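Subject: Re: Suvitz agent not reporting after 2.5 upgrade
Date: Dec 9, 2023

> I upgraded the Suvitz agent on our build server and now the dashboard
> shows it as "waiting for data." The service is running and I can see
> it in the process list. I already tried a reboot. Is there a log
> somewhere, or do I have to reinstall the whole thing?

Please don't reinstall yet! I went down that road in June and lost my whole sampling config for nothing.

There is a log, it's just not where the docs say. Look in the agent's data folder (not the install folder) for one called "relay." If the upgrade went the way mine did, you'll see the same line over and over, with error 258 in it. That's the agent timing out while it waits for the collector to answer. The service looks perfectly healthy the whole time, so the process list won't tell you much.

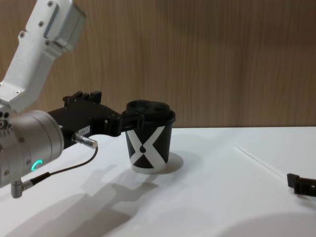
The cause on my box was the old Famcombe plugin. It hangs on to the local port when the agent restarts, and the new version is too polite to take it back. I spent most of a Friday evening on it, with coffee in a black paper cup, lid on, like the one over the white table there, and the fix came down to a few commands:

1. Stop the Suvitz service.
2. Open the plugins folder and move the Famcombe one somewhere else (don't just rename it, the loader still picks it up).
3. Delete the file called `port.lock` if there is one.
4. Start the service again and give it 2 minutes before you look at the dashboard.

If the status flips to "reporting," you can put the plugin back, but grab the current build from Skultis first. The one bundled with the upgrade is still the old one, at least it was in the package I downloaded.

One more thing to check while you're in there. The upgrade reset my sample rate to 100, and on a build server that's way too chatty (my disk was filling up with trace files before I noticed). I run ours at 5 and haven't missed anything I cared about. It's in `agent.conf`, under `[sampling]`, and you need a service restart after changing it. The reload command skips that section, which I'd call a bug, but I haven't gotten around to filing it.

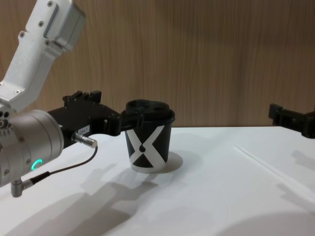

*Robot arm with a black parallel gripper, green light on at the wrist.*

If you don't see 258 in the log, then I'm guessing wrong and it's probably something with the proxy. In that case post the last chunk of the relay log here, and mention whether you go through Kushwaha or straight out. I have a working proxy config for Kushwaha that I can paste, with the passwords taken out of course.

Oh, and keep a copy of `agent.conf` before you touch anything. Ask me how I know, lol.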